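Basket scheme for Treloar market traders to open for loans

A scheme lending out woven baskets to stallholders, village halls and small shops in Treloar is to begin on 22 September 2018, after a summer spent sorting and mending stock that had been in storage since the old market closed.

The project is run by Restora, the repair and reuse shop on Jarance Street. It has 461 baskets on its list, most of them left behind by traders or given by households since April. They include bread baskets, bicycle baskets, shallow trays for fruit and a number of deep hampers with lids.

Radu Ciobanu, who manages the shop, said the amount of space the baskets took up had been the main difficulty.

"We had them on the stairs at one point," he said. "You can't stack them any old how or the rims go. They have to be matched up for size first, and then one sits in another and you can get a decent number on a shelf."

Dark and orange-brown baskets were among those on the white table.

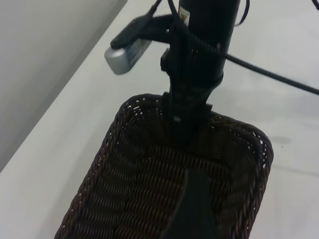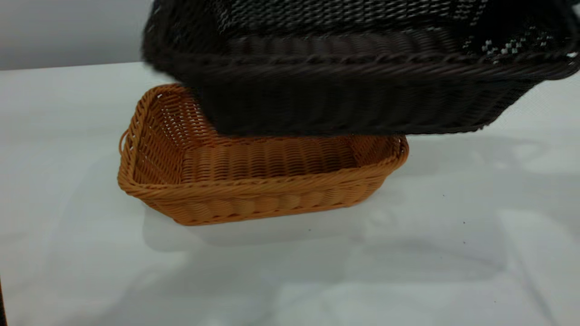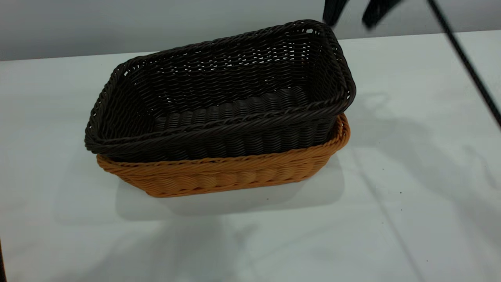 Rectangular baskets have been the easiest to store, Mr Ciobanu said, and will be lent in sets of two or more where possible. Round ones will be kept apart and hung from hooks along the back wall of the shop. Willow baskets that had dried out and started to split were soaked overnight before being repaired. Those made of plastic cane needed only soap and a stiff brush.

Not everything could be saved. A batch of picnic hampers had been stored against a damp wall and was beyond mending, and the wood from the lids has been kept for other jobs.

Borrowers will be able to take up to 30 baskets at a time for as long as 7 days. There is no hire charge, but a deposit of £3 is payable on each basket and will be returned when it comes back clean. Anyone wanting more than that for a fair or wedding is asked to speak to the shop well beforehand.

Rullix, the hardware wholesaler on the ring road, has given the shelving and a supply of tie-on labels. Every basket will carry a number so that it can be checked out and in again. The list is on paper for now and is kept behind the counter.

Several traders at the monthly produce market have already put their names down. One cheese stall has asked for small baskets only, and the school has reserved a set for its harvest table.

Restora is still taking baskets in good condition, particularly low ones suitable for bread. They should be brought to the side entrance during shop hours and not left outside overnight. The shop is no longer able to accept cane chairs or laundry hampers, as the room upstairs is full.

Repair sessions will carry on through the autumn for people who want to mend their own. Places are free and can be booked at the counter.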